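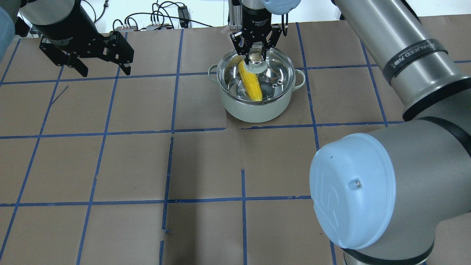 Rarkby's view, given at the morning handover, was that the cell should not go back into service until the fingertip pads on both grippers had been changed, and that re-zeroing alone would not cure the slip on round knobs. The point was accepted and the work is entered below.

Andlow workshop – cell notebook
March, entry begun 08.40
Entered by: cell maintenance, Andlow

Cell: two-arm lid and pot station, paper-covered table with taped grid.

Reported fault: the lid turns in the fingers during the lift. Logged cycles since the last service stood at 234.

Work carried out:
Both arms parked and power isolated. Pads removed from both grippers. One of the old pads was polished smooth along its inner edge; the other three were worn evenly. New pads fitted from the Lumbantobing stock, screws tightened by hand and then marked with paint pen.

Grippers re-zeroed with the fingers fully closed. Closing force for the lid knob set to 50 per cent, down from the earlier value, which had been raised in January without a note in this book. Colleagues are asked to record such changes.

Cable slack at each wrist checked through a full turn. The loop is to stay outside the fingers at all positions.

Table: blue tape has lifted in places and several strips no longer meet. The grid serves for placing by eye only and the taught positions do not depend on it. Re-taping is put off until the paper is changed.

Trial: 7 lid lifts at reduced speed, pot with contents. Slight tilt of the lid on 2 of them, no slip. Full speed not yet tried – Flodora to confirm the speed limit first.

Outstanding: order further pads; tidy the cables behind the table.

This site uses cookies to remember your notebook settings.

© Andlow workshop. Back to top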